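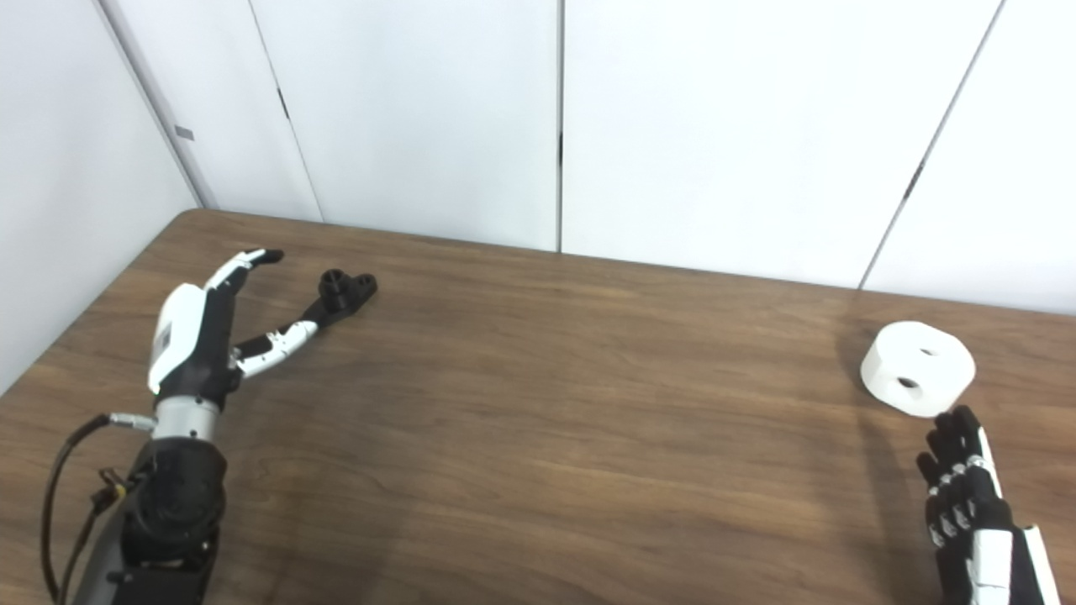
3.2 The open day as a field setting

Most of what we know about how people react to two-handed robots comes from laboratory studies, in which one person at a time is seated, briefed and asked to fill in a form. The open day held in January at the Fusness workshop gave us a different kind of material. Visitors came in groups, talked over the demonstrator, left early and came back with friends. The demonstration bay was kept plain. As Figure 1 shows, the two hands worked over a brown wooden table backed by white wall panels, and only two parts were laid out: a small black bracket-like piece on the left and a short, thick white cylinder on the right, each just ahead of the fingers on its own side. The left hand is open in the figure, with two fingers spread in a wide V, while the right is more tightly curled, its fingertips almost at the cylinder.

Figure 1. The demonstration task seen from a head-mounted camera, with one part within reach of each hand.

The workshop belongs to Rendisetti, which assembles small pumps and had agreed to open one bay to the public for a single day. The robot was supplied and set up by Durnalen. Neither firm took part in the design of the study or in the analysis. The second author ran the demonstrations from a desk outside the bay and kept to a short script, which was read aloud at the start of each session and then put away. After that she answered whatever was asked. Sessions ran from ten in the morning until four in the afternoon, with a break at midday during which the bay was closed.

In all, 896 people signed in at the front desk. Of these, 123 agreed to speak to us after watching at least one full session, and their remarks form the main data for this section. We didn't try to draw a balanced sample. Anyone who stopped at our table and gave consent was included, apart from children under sixteen, who were spoken to only with a parent present and whose remarks are not used here. Each talk lasted a few minutes and was noted by hand. Where we quote, the words were read back to the speaker at the time.

3.3 What visitors were shown

Each session had the same task. The robot was to pick up the part nearest each hand, bring the two together over the middle of the table, and set them down again. The parts were not joined. We had planned to include a joining step, but in the trials before the open day it took too long to hold the attention of a standing group, and the demonstrator found that people began to talk among themselves before it was finished. The shorter task could be repeated, and visitors who arrived late could stay for the next run.

The view from the robot's head was shown on a screen outside the bay, next to the window. This was Durnalen's usual practice and we left it in place. It had a larger effect on the talk than we expected. Visitors who stood by the window mostly spoke about the arms as machines: their weight, the noise, how fast they might move if something went wrong. Visitors who stood by the screen spoke about the task. They asked which part would be taken first, and whether the robot knew that one of the parts was further away. Several people moved from one place to the other, and in our notes their questions change as they do so.

3.4 Remarks about the two hands

The most common subject was the difference in how the hands were held at the start of a run. Visitors seldom used technical words for this. They said that one hand was "ready" and the other "resting", or that the robot was "left-handed". One retired fitter said that he would have laid out the parts the other way round, with the cylinder to the left, and went on to explain why at some length. Annatjie Ngcobo, who led the set-up for Durnalen, told us that the starting pose was left over from an earlier task and had no bearing on the one shown. When this was passed on to visitors, some were plainly let down. They had read a plan into the pose and had already begun to use it to guess what would happen next.

We think this matters for how such demonstrations are arranged. Bassey's account of trade fair audiences treats the time before movement starts as dead time, to be filled with talk from the demonstrator. Our notes don't support that. A good share of the remarks we recorded refer to the moments before the arms moved, and those remarks are more detailed than the ones about the movement itself. Once the arms were moving, people tended to say "look" or "there it goes" and little else.

A second subject was the size of the parts. The black piece in particular was thought to be too small and too flat for the hand that was to lift it. Visitors who had worked in assembly raised this more readily than others, and they tended to mention their own fingers, gloves, or a tool they had once used for the same purpose. The cylinder drew fewer comments. Those that were made dealt mostly with whether it would roll.

3.5 Cost and work

Questions about jobs came up less often than in earlier studies. They were nearly always put to the Rendisetti staff at the front desk and seldom to the demonstrator, so our notes on them are thin. Price was asked about throughout the day. The demonstrator had been told not to give a figure for the robot, but she could give the cost of setting up the bay, which came to 3,000 pounds including the screen. A few visitors took this to be the price of the whole system and had to be put right.

3.6 Limits

The talks were short, and people who disliked what they saw may well have left without passing our table. The bay had one window, so at busy times those at the back saw only the screen, and we did not record where each speaker had stood for the whole of a session. We noted the place where they were standing when the run ended. The comparison between window and screen should be read with that in mind. On 3 occasions a run was stopped and started again at the demonstrator's request, and remarks made during those runs have been left out of the counts in Section 4.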